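4.2 Selection announcements and the unchanged side

Coaches who name the same fifteen two matches running tend to be praised for their nerve when they win and blamed for their stubbornness when they lose. The press conference, as far as we can tell, is the same in both cases. This section asks whether keeping a side together has any bearing on how it plays, or whether the unchanged team sheet is mainly a thing that reporters enjoy typing because it is already in the file.

We used the match records of the Miltport amateur league, which were kept by hand until the January in which the league moved to Fovodeck, a scheduling package that nearly all the clubs dislike and all of them now use. From these we drew 500 team sheets. Of those, 200 belonged to a side that had also played the previous round, with no postponement in between, and could be compared with the sheet before. The rest were set aside, among them one written on the back of a menu, which we could read but could not date.

A side was coded as unchanged if the same players started in the same positions. This is stricter than the definition in Csonka's earlier work, where a winger and a full-back could swap shirts and still count. Miklós Csonka has told us, with some feeling, that they are the same job. We tried the analysis both ways and the direction of the result held, although the gap was smaller under his rule, a fact he has been kind enough to mention at two meetings.

Unchanged sides lost fewer of their own lineouts than changed ones. They did not score more tries. They gave away slightly more penalties, mostly at the breakdown, where knowing your teammates well seems to encourage a certain optimism about what the referee will miss. The lineout finding is easy enough to believe. A hooker and a jumper who have met before have an advantage over a hooker and a jumper who have not, and we doubt that a statistical model was needed to establish it, but we had one.

The harder problem is that winning sides are left alone and losing sides are picked apart. Any benefit of continuity is therefore tangled up with the benefit of having been good last week. Following Jin and Du, we matched each unchanged side with a changed side that had the same result in the previous round. Peiyu Jin and Yaqin Du built their method for indoor volleyball, where squads are small and injuries are less of a weekly event, and it travels to rugby with some loss of dignity. Forced changes were coded separately from chosen ones wherever the club secretary had noted the reason. Secretaries differ in this. At Nellano the entries run to a paragraph and name the hamstring. At Jiang the column says "out" for the whole season, including, in one row, for the coach.

Coding was done from paper copies by two of the authors, working apart, and disagreements went to Joni Saarinen, who settled them by reading the match report and then by asking somebody who had been there.

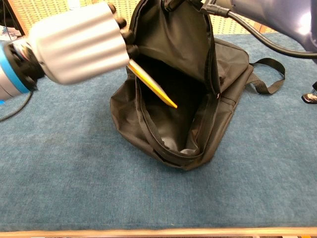
Figure 2. Pencil and open backpack.

Once sides were matched on the previous result, the lineout difference shrank but stayed in the same direction. The penalty difference disappeared, which was a pity, as we had grown fond of our explanation for it. Forced changes in the front row did more harm than chosen ones, and changes on the wing did no measurable harm of any kind. Tianyou Tan, a winger, has asked that we treat this last result with caution, and we do.

We had no access to training attendance, so we cannot say whether sides that stay the same on Saturday's sheet have also practiced together. Several clubs gave us to understand that the question was a sensitive one. The league has offered to add an attendance field to its records, subject to the secretaries agreeing to fill it in, and Section 5 sets out what we would do with it.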